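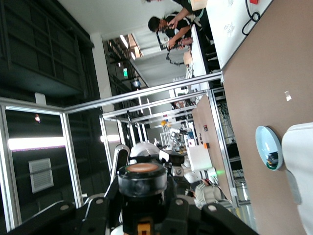
Neue Tische und Profilrahmen im Arbeitsraum der Masanja-Halle

Nestodholm, 25. März 2018

Der große Arbeitsraum im Erdgeschoss der Masanja-Halle ist wieder in Betrieb. Nach einer Umbauzeit von 20 Tagen stehen dort nun die neuen Tische mit hellbraunen Platten, dazu die Gestelle aus Aluminiumprofilen, auf die man in der Halle lange gewartet hat. Die Arbeiten waren Teil des Programms Brikisance, mit dem in Nestodholm ältere Gewerberäume Schritt für Schritt erneuert werden.

Geliefert wurden die Profile und die Tischplatten von der Firma Norkik, die in derselben Straße ihr Lager hat. Das Material kostete 3.245 Euro. Davon kamen 2.000 Euro aus dem Programm, der Rest wurde von den Mietern des Raumes bezahlt. Die Montage haben die Mieter selbst übernommen, meistens am Abend, was die längere Dauer des Umbaus erklärt.

Früher war der Raum mit schweren Werkbänken eingerichtet, die fest am Boden verschraubt waren. Wer mehr Platz brauchte, musste in den Flur ausweichen. Die neuen Rahmen sind verschraubt und nicht geschweißt, man kann sie deshalb mit einem einfachen Sechskantschlüssel verlängern oder wieder abbauen. Auch der Bereich mit den Glaswänden ist mit solchen Profilen eingefasst.

"Wir haben am Anfang zwei verschiedene Höhen probiert und uns dann für die niedrigere entschieden", sagt Remedios Sison, die den Umbau geplant hat. Die höhere Variante sei beim Stehen bequem gewesen, aber für Personen, die lange sitzen, war sie eine Zumutung. Für die Platten wünschte sie sich von Beginn an einen warmen, hellen Ton. Auf den alten, fast schwarzen Bänken habe man kleine Teile kaum wiedergefunden - eine Schraube, die einmal hingelegt wurde, war oft für den ganzen Tag verschwunden.

Für kleine Gegenstände gibt es jetzt Schalen auf den Tischen, zum Beispiel eine flache in Hellblau mit weißem Rand. Sie stammen aus einem aufgelösten Haushalt und kosteten nichts. Nach der Hausordnung soll am Ende des Tages alles, was in den Schalen liegt, in die Schränke zurückgebracht werden. Frau Sison gibt zu, dass diese Regel noch nicht von allen beachtet wird. Sie selbst habe in der vergangenen Woche zweimal fremde Sachen eingesammelt und in den Schrank neben der Tür gelegt.

Noch nicht fertig ist die Führung der Kabel. Unter einer der kleineren Tischflächen hängen sie zurzeit als Knäuel herunter, und auch oben auf dem großen Tisch liegt noch ein Kabel in einer Schlaufe. Bestellt sind Kanäle aus Kunststoff, die sich in die Nuten der Profile einklemmen lassen, außerdem Klettbänder in verschiedenen Längen. Norkik hat die Lieferung für Ende März angekündigt. Bis dahin werden die Benutzer gebeten, ihre eigenen Leitungen zu beschriften und beim Verlassen des Raumes aufzurollen.

Auch an der Beleuchtung wurde gearbeitet. Die Leuchten an der Decke bekamen neue Röhren, und ein Schalter, der seit Jahren nur mit Geduld funktionierte, ist ersetzt worden. Der Boden blieb, wie er war. Ein neuer Belag hätte das Budget überschritten, und nach Meinung der Mieter ist der alte noch gut genug, wenn man von den Löchern der früheren Bänke absieht. Diese wurden mit Spachtelmasse gefüllt.

Die alten Werkbänke sind nicht auf dem Sperrmüll gelandet. Eine davon ging an eine Fahrradwerkstatt im Nachbarhaus, die anderen stehen zerlegt im Keller der Halle und können dort abgeholt werden. Interessenten sollen bitte einen Wagen und eine zweite Person mitbringen, die Platten sind sehr schwer und der Aufzug ist für sie zu klein.

Der Raum kann wie bisher tageweise gemietet werden, die Preise haben sich nicht geändert. Neu ist, dass man bei der Buchung angeben muss, ob die große oder die kleine Tischfläche gebraucht wird. Der Schlüssel wird im Büro im ersten Stock gegen Unterschrift ausgegeben. Anfragen zu den Profilen, etwa für eigene Aufbauten, nimmt Remedios Sison im Büro der Masanja-Halle entgegen. Reststücke in verschiedenen Längen sind noch vorhanden.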